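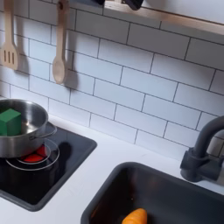 キッチンの壁、白タイルに濃いグレーの目地。木べらとスプーンが掛かっている。

住宅改修補助の居住要件、9月議会で厳しくなる件

1 名前:nishiguchi_3
市の住宅改修補助、9月の定例会に条例改正案が出ます。議案書を読んだので要点だけ書きます。
・申請時に市内居住18か月以上(今は6か月)
・外国籍の世帯は在留期間の残りが2年以上あること
・上限額は据え置き
提案理由は「制度の趣旨に沿わない利用の防止」です。具体的な件数は議案書に載っていません。

2 名前:kawabe
18か月は長い。中古を買って引っ越してきた人は、一番直したい時期に使えないことになる。

3 名前:もなか
税金を入れるんだから、ある程度住んでる人に限るのは普通だと思います。隣の市は2年です。

4 名前:nishiguchi_3
>>3
隣の市は2年ですが、転入者向けの別枠があります。うちの改正案に別枠はないです。

5 名前:hakobune
「趣旨に沿わない利用」って何のこと? 補助もらってすぐ売った人がいたとか?

6 名前:kawabe
>>5
前の委員会で質問が出てた。課長の答弁は「転売目的と疑われる相談が複数あった」。相談であって交付じゃない。交付した分の返還請求はゼロだったはず。

7 名前:もなか
交付されてからでは遅いでしょう。去年の申請は600件を超えていて、予算は途中で切れました。うちも書類を揃えたのに受付終了でした。入口を絞らないと長く住んでいる人に回りません。

8 名前:hakobune
予算切れは予算の問題で、居住要件とは別の話じゃないかな。

9 名前:もなか
>>8
別ではないです。限られた枠を誰に配るかという話です。

10 名前:Afiq Lumbantobing
はじめて書きます。マンダギ団地に住んでいます。Mandagiと書いてある方の棟です。在留期間の条件が気になっています。更新は毎回しているけれど、期間が3年なので、残りが2年以上あるのは最初の1年だけです。家は買いました。固定資産税も払っています。この場合、2年目と3年目は申請できないという理解で合っていますか。

11 名前:nishiguchi_3
>>10
案の文面どおりならそうなります。永住者は対象外と書いてあるので、影響があるのは期間のある在留資格の人です。

12 名前:kawabe
そこが一番おかしい。居住期間の条件は全員にかかるからまだわかるけど、もう一つは国籍で分けてる。転売防止なら「交付後5年は売却禁止、売ったら返還」で済む。

13 名前:もなか
売却禁止は今の要綱にもあります。3年です。確認する人手がないから入口で見るということでは。

14 名前:kawabe
>>13
3年の規定は見落としてた、すまん。だったらなおさら登記を年1回確認すればいい。

15 名前:tamenaga
通りすがりの元市職員(他市)。登記の確認は手間がかかる。一通ずつ請求して台帳と突き合わせるので、数百件あると担当一人では回らない。ただ、在留期間の残りを窓口で見るのも手間は同じで、更新申請中の人の扱いで必ずもめる。案にその規定はある?

16 名前:nishiguchi_3
>>15
ないです。「規則で定める」になっています。

17 名前:tamenaga
それなら規則案を先に出させた方がいい。議決の後だと議会は口を出しにくい。

18 名前:hakobune
意見を出すならどこ? 市民意見の募集は終わってるよね。

19 名前:nishiguchi_3
>>18
募集は終わりました。出ていた意見は91件で、概要だけ市のサイトにあります。今からなら陳情です。様式は自由、住所と氏名は必要。議会事務局の窓口に午後5時までに持参、郵送も可。締切は開会の前日です。

20 名前:Afiq Sinaga
Lumbantobingさんと同じ団地です。陳情は外国籍でも出せますか。

21 名前:nishiguchi_3
>>20
出せます。事務局に電話で確認しました。国籍の制限はないそうです。

22 名前:もなか
18か月には賛成のままですが、在留期間の方は更新申請中の扱いを決めてからにすべきだと思います。陳情にするなら二つは分けて書いてほしいです。一緒だと署名できません。

23 名前:kawabe
>>22
分けるのは了解。自分は両方反対なので二通とも出す。

24 名前:Afiq Lumbantobing
在留期間の方の下書きをします。日本語が変なところは直してもらえると助かります。字数の決まりはありますか。

25 名前:nishiguchi_3
>>24
決まりはないですが、配布資料に載せるので2000字以内でお願いしたいと言われました。下書きができたらここに貼ってください。氏名と住所は抜いて。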